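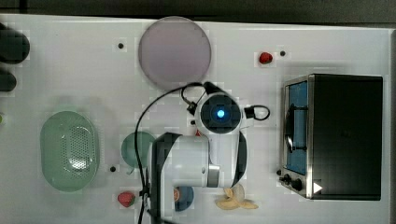
*Rikby arm over the practice table, with the toaster oven on the right and the colander on the left, and the plates nearer the middle.*

## Setting up a kitchen table task with the Rikby kit

This page covers the tabletop part of the Rikby kitchen kit: laying out the items, saving the poses and running a first pick. It assumes the arm is already bolted down and powered. If it isn't, do the mounting guide first.

The kit sells for 2000 without the arm. You can use your own play food if the pieces are a similar size. We use a mix.

### 1. Lay out the table

Put the heavy item down first. For us that is the toaster oven, on the right, with the door facing the middle of the table. Plates and the colander go on the left. Leave gaps between the small pieces so the fingers can get down on either side.

Start with the strawberries. The peeled banana is harder, so leave it for later.

### 2. Check the cable

Move the wrist by hand through its full turn and watch the cable at the head. It needs enough slack to loop freely, but it should not catch on a plate rim or the oven. Noel Ignacio, who set up our second table at Skalesdale, adds a clip farther down the arm. The clip is not in the box.

### 3. Save the home pose

1. Open Ninh, the control app, and pick **Table**.
2. Raise the head until the app reads 700 mm above the surface.
3. Press **Save home**.
4. Enter 3368 when it asks for the setup code. The code is the same on every kit.

### 4. Run one pick

Choose one strawberry as the target and the large plate as the drop point. Set speed to 70 percent. The default is full speed, and it knocks light items over.

If the arm stops short, redo the home pose before you change anything else — a bad height is the usual cause.

### Known problems

- Clear plates are sometimes missed under strong overhead light. Dim the light or use a colored plate.
- Ninh forgets the drop point after an update. Save a copy under **Layouts**.
- Spare fingers come from Griltatska and ship separately. Our last set arrived in February.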